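How to pack a week's clothes into one small bag

Posted by Nisha Malhotra, 17 September 2018 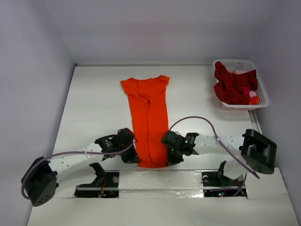 An orange T-shirt folded lengthwise into a long, narrow strip.

I used to drag a huge suitcase to my sister's in Dradport every November, and then I learned to roll. What a difference! It takes a bit of practice, but I love how much fits in (and how few creases come out).

What you need: one soft bag, 8 tops, two pairs of trousers, underwear and socks.

1. Lay each top face down and smooth it out with your hands, working from the neck to the hem.

2. Fold one side in to the middle, then the other, so you get a long strip. Tuck long sleeves back down the strip.

3. Start at the hem and roll towards the collar, as tightly as you can. Thin cotton rolls beautifully. Thick jumpers don't, so wear yours on the train!

4. Fold trousers in half, leg over leg, and roll from the ankle up.

5. Stand the rolls on end in the bag, heaviest at the bottom near the wheels if it has them. Push socks into the gaps and inside your spare shoes.

My bag came to nearly 14 litres packed this way, and I still had room for a book. Hemant Pal wrote in to suggest an elastic band round each roll, which works a treat with slippery fabrics. Next time I'll have a go at coats.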